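Consumer Claims and Evidence
Session 5 handout: Household textiles
Instructor: Tomoyo Mizuno

Read this before class. Bring one product label from home, any textile, with the care tag still attached.

Where we left off

Last session we looked at detergent advertising and the phrase "up to." Several of you wanted to argue that "up to 20 percent softer" means something. I'm still waiting to hear what. A claim with no starting point, no test method and no sample size can't be checked, and a claim that can't be checked shouldn't move your money. Keep that in mind, as the towel aisle is worse.

Thread count

Thread count is the number of threads in a given area of flat woven cloth. For a plain bedsheet it tells you a little. Sellers push it higher by counting each ply of a twisted yarn as its own thread, and then the number tells you close to nothing. On a terry towel it is even less use, because the loops do the work and the loops are not what is being counted.

Weight

Towels are usually sold by weight per area. Heavier is presented as better. Heavier is heavier. A dense towel can hold more water in total and still be slow to pick it up, and it will take longer to dry on the rail. Ask which of these the seller means by "absorbent." Most product pages don't say.

The Kondel and Clalton tests

Two studies are on reserve, item numbers 2179 and 2215. Read both, they are short.

Kondel (2179) compared new towels straight from the package. New towels often carry a softening finish that repels water until it washes out, so a test on unwashed towels is partly a test of the finish. The authors mention this in a footnote and then rank the brands anyway.

Clalton (2215) washed everything first, which is an improvement. But the cloth samples were cut from one towel per brand. One towel! Whatever differences they found between brands could just as well be differences between two towels off the same shelf. Mebrat Seyoum raised this in the August section and got a fair amount of pushback. I think Mebrat was right.

Fabric softener

The usual story is that softener coats the fibers and ruins absorbency. I believe some version of it. The coating is real, but the size of the effect seems to depend on dose, fiber and how many washes you run, and a lot of the advice online copies other advice online. If you cite a blog in your paper, find out what the blog cites.

Folding and storage

I include this section under protest. There are people who will tell you that folding a towel in thirds lengthwise "protects the pile." I have found no test of this. Fold it so it fits the shelf.

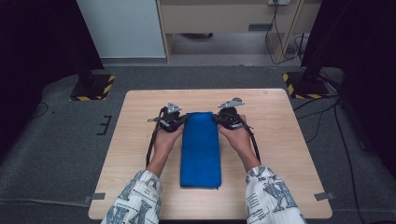 Color and hygiene claims

"Antimicrobial" on a label usually refers to a treatment on the fiber. Questions to put to it: which organisms, under what conditions, and after how many washes? Jinov and Aoki both print the word on the front of the package. Look for the test method on the back and write down what you find, including if you find nothing.

Assignment

Pick one claim from the label you brought. In one page, state what would have to be measured to support it, and what result would make you drop it. If you can't name such a result, say so and explain why the claim is worded that way. No sources needed for this one. Late papers lose 5 points.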